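Butterflies for the back hall

12 August 2020

I finally got around to the butterflies. They have been in a drawer since November, when Humaira Rizvi cleared out her craft shelf and gave me whatever she didn't want. Most of that was ribbon, which I passed on to my sister. The butterflies I kept, because I had an idea about the back hall.

The back hall is narrow and gets no sun. It has coat hooks on one side and a long blank wall on the other, painted a gray I picked in a hurry. I wanted something on it that wasn't a picture frame. Frames get knocked every time somebody carries a bag through.

I started by laying a few out on the table to look at the color. In the drawer I had taken them for plain white. Out in the light they are a milky blue, close to mint, with a little green body in the middle. You can partly see through the wings, so whatever is behind them matters. Against the gray paint they went dull. Against white card they nearly vanished. Against a pale yellow they looked good, so now I am repainting the wall, which was not the plan. 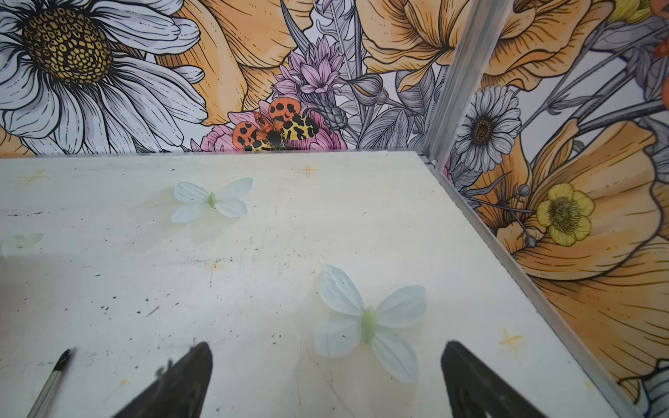

The paint is a sample pot from Satti, the hardware store on the corner, and one pot won't do it. I went back for a full can and paid 27 dollars. Two coats. The first one looked terrible for a day and I left it alone.

For sticking them up I tried three things. Double-sided tape held, but it showed through the wings. Glue dots were better if I kept them under the green part only. Pins I gave up on quickly, since the plaster in that hall crumbles if you look at it. I am going with the glue dots, one per butterfly, right under the body so the wings are free. If you bend the wings up a little first they stand away from the wall and throw a bit of shadow when the lamp is on. Don't bend them hard. I creased one and the line stays.

Khurram Virk thinks they should go in a curve from the door up to the ceiling. I tried that with pencil marks and it looked like a birthday party. I would like them scattered, closer together near the light switch and thinner toward the far end. The pencil marks are still there and will have to be painted over with everything else.

I also wiped the wings before deciding on anything. A dry, soft brush does it. I used an old makeup brush and it took most of an evening.

The second coat goes on this weekend. The coats are piled on the bedroom chair until then.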